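Thread on what I learned getting our town to take glass again. 10/25/18

Warnen stopped curbside glass in May. The hauler, Nevier, sent a postcard. It said glass goes in the trash until further notice. No phone number on it.

I called the public works office and asked where the glass had been going before. Answer: a sorting plant in Medeiros, mixed in with everything else. Most of it broke in the truck and came out full of paper bits and bottle caps.

Broken mixed glass is hard to sell. The plant was paying to get rid of it. Once the contract came up for renewal they added a fee, and the town said no.

So the problem was the mixing. Glass kept by itself still has buyers. Zutix takes it if it is sorted by color and has no ceramics or window glass in it.

Ceramics are the big one. One coffee mug in a load can get the load turned down. Same with Pyrex. It melts at a different temperature than bottles do.
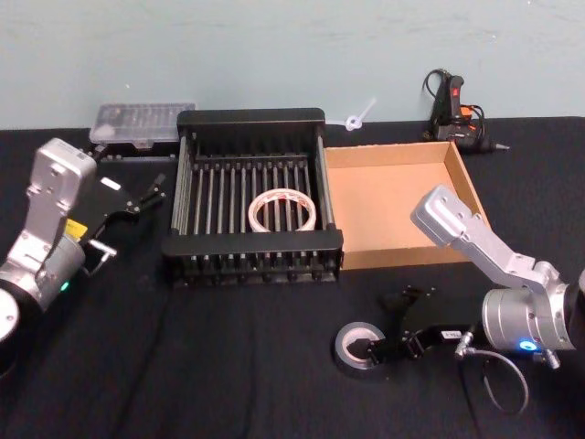
Black cloth on the table, plain wall behind.

Back to the numbers. A drop-off bin costs the town $561 delivered. We asked for 6. They approved three to start: library lot, fire station, and the old feed store.

Pickup is $300 a trip no matter how full the bins are. That is why the town wants them full before anyone calls the truck. If you see one overflowing, use another one. Please don't leave bags on the ground.

You don't need to peel labels. Rinse the bottle, take the lid off, drop it in the right color. Metal lids can go in your curbside cart. Corks go in the trash.

Blue glass goes with green. I asked twice and got the same answer both times.

People keep asking about light bulbs and mirrors. No to both. Drinking glasses, also no. Jars and bottles only.

The petition got 500 signatures. Most came from the table outside the grocery store. The online version did not do much, and half the comments on it were about parking.

The council looks at the bins again next spring. If the loads stay clean they will talk about adding the other three. If a load gets rejected the town pays for the trip and the dump fee both.

The feed store bin is around back, next to the loading dock. There is no sign yet. I have asked for one.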